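Visit report: Riltolari open lab day, 23rd November

Posted under: Standards and practice

Riltolari opened its manipulation lab to outside visitors for one afternoon. The invitation promised a look at the house rules for bench work with two arms, and that was my reason for going. I write operating procedures for a packaging line and have little use for demos, but written rules for small two-arm cells are hard to come by outside the companies that wrote them.

The lab runs several benches off one rule set, a binder of numbered sheets called Firnura. The visit began with the binder and moved to the benches after that. Section 1 covers people, section 2 the bench layout, section 3 the arms, section 4 liquids and glass. Each sheet carries a revision date and the initials of whoever last changed it. Superseded sheets stay in the back with a diagonal line through them, so a change can be traced without asking anyone.

The drinks bench, named Tullero on the lab plan, was the one I spent most time at, as it uses all four sections at once. Bottles, a bar spoon, fruit in a glass container, measuring pitchers and a scale share one tabletop with two arms.

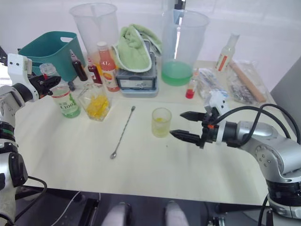 Section 4 ought to come before section 3, in the opinion of one visitor, on the grounds that a spill decides what the arms may do next and an operator under pressure reads from the front. The reply from the lab was that the order follows the startup sequence, and that spills have a one-page card of their own kept at each station. The visitor did not accept this fully. I would side with the lab, provided the card is kept at the same revision as the binder.

The layout rules in section 2 are short. Tall vessels go to the back. Anything that will be grasped in the current task stands forward of them, with room for both gripper fingers to open fully on approach. Long tools lie flat. Items not used in the task may stay on the table only if they are on the layout sheet, and a person checks the table against that sheet before the motors are enabled.

Section 3 sets out the shared zone. Only one arm may be moving inside it unless the task sheet names both. The waiting arm holds position outside the zone or, where the task requires it close, holds with its speed limit lowered. Reach is listed for each bench; on this one the shared zone is 1050 mm wide and the full working width is given separately. Retraction is always upward first, then outward. I asked whether the rule is enforced in software or by the operator. Both, was the answer: the controller checks the zone, and the operator has authority to stop for any reason and is not asked to justify it at the time. 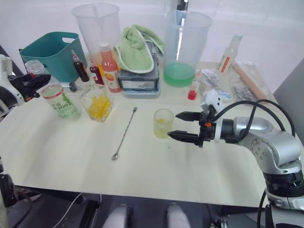

Acceptance of a new task takes 1000 logged cycles at reduced speed. A task sheet is signed only when the count is complete, and a cycle stopped by the operator is logged but does not count toward it. The Matei bench, across the aisle, stood at 896 on the day and its sheet was accordingly unsigned. Its operators were still working from the provisional copy, marked as such on each page.

Glass has extra clauses. Grip force is set for each container type and written on the task sheet. The fingers are inspected at the start of a shift for wear on the inner faces, and replaced against a reference sample, with no discretion left to the operator. A bottle is approached with the fingers open and the wrist camera on, and the approach is halted if the container is not found between the fingers.
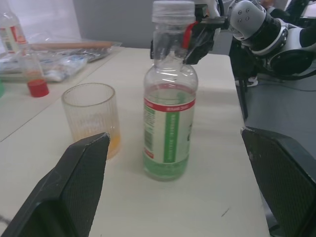
Reference samples drift too, another visitor remarked, and asked how often the sample itself is replaced. The binder gives no interval. A note was made on the sheet in pencil while we stood there, and the sheet is due for review in December.

Two further gaps, for completeness. Cable routing is covered for the arms but not for the floor, where section 2 refers the reader to a building document I was not shown. Section 1 defines where an operator may stand while the motors are enabled but does not say how the position is marked.

Copies of the layout sheet and the blank task sheet were available at the door. The full binder does not leave the building.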